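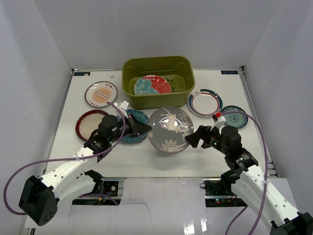
Kitchen & Dining

Looking after patterned plates

I have been buying odd plates for longer than I care to admit, mostly one at a time from the charity shops in Drandale, and hardly any two in my cupboard match. I love them for it! But painted and printed plates do want a bit more care than plain white ones, and I learned most of what follows by spoiling a few I was fond of.

Wash them by hand if you can. A squirt of ordinary washing-up liquid, warm water and a soft cloth will do nearly everything, and please keep the green scourer well away from anything with a coloured rim. If you must use the dishwasher, pick the gentle programme and leave a finger's width between plates so they don't chatter against each other – that is how most chips begin.

For tea stains and those grey cutlery marks, mix bicarbonate of soda with a little water until it is as thick as toothpaste. Rub it on with a fingertip, leave it for 11 minutes (one side of a record, if you cook to music as I do, is a bit too long) and rinse. Try the back of the plate first if it has any gold on it.

A plastic basket is a great help for carrying plates to the table or out to the garden. Mine is a Flista one and it has lasted me since I moved house. Lay a folded tea towel in the bottom and another between each plate, and don't be tempted to fill it to the top, however far away the kitchen is.

In the cupboard, stack by size with the heaviest at the bottom, and slip a circle of kitchen paper or felt between them. I cut mine from an old blanket, 19 circles in all, with enough left over to line the cutlery drawer.

Next in Kitchen & Dining: getting candle wax out of a tablecloth.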